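An evening with the simulated bathroom

I've been meaning to write this up since October, and the kettle's on, so let's have a go. Maricruz Magaña very kindly let me have a login for Dondden, the simulator she teaches her robot in, and I've spent far too many evenings on it since (my poor tomatoes!).

The idea is simple enough. You sit at home with a controller in your hand, the arm on the screen goes where your hand goes, and every attempt you're happy with is saved as a demonstration. Collect 200 of those for one job and the robot has something to learn from. My job was the bathroom, and in particular picking the toilet roll off the top of the tank, where it stands among a shoe, a little beaded ring and various other bits and bobs.

I thought I'd be good at it. I was not! My first 10 tries were dreadful, mostly because I came down far too quickly and couldn't judge how far away the roll was. Maricruz told me to stop above the tank with the fingers empty, have a proper look, and only then go down, and to do it the same unhurried way each time, as the robot will copy my dithering as faithfully as anything else. So that's what I do now, with a cup of tea between goes, and I've got quite fond of that big white arm.

Next I want to try the things on the lid, starting with the small yellow one, and after that Maricruz has promised me a kitchen. I've asked for one with a teapot in it.

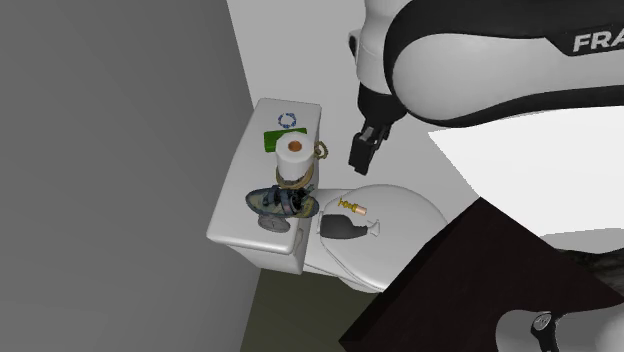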